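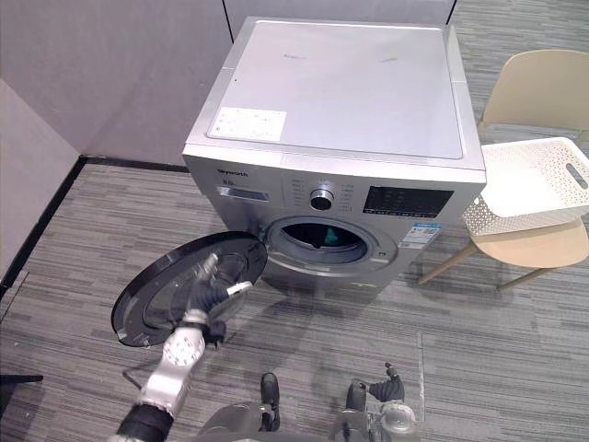 Laundry Corner at Clerncombe

Welcome to the laundry pages! We've been putting our little corner at Clerncombe together bit by bit since April, and so many of you asked to see how it was coming along that I thought it deserved a gallery of its own. It's a small place, tucked between two gray partition walls, and I'm fonder of it than anyone ought to be of a room where socks get washed.

The washer, door open
Our silver-gray Skyworth front loader, with an 8.0 on its badge and a nice big chrome knob in the middle of the controls. There's one small teal-green thing in the drum (there is always one small thing in the drum, in my experience). I love a flat top on a washer, and this one has a few faint scuffs already, which suits me fine, as I'd only worry over a perfect one.

A few notes for those who wrote in
The everyday wash we like best is at 40, and towels get a run to themselves. We leave the door open for 2 hours after the last load so the gray rubber seal can air out, and then somebody goes round it with an old cloth, getting right down into the fold at the bottom where the lint likes to hide.

The walls stay gray, by popular vote! The shelf from Plundholm is still on order, and so is the Obi basket that goes under it. More pictures will go up on the Cundus page once they're both in and I've made up my mind about hooks.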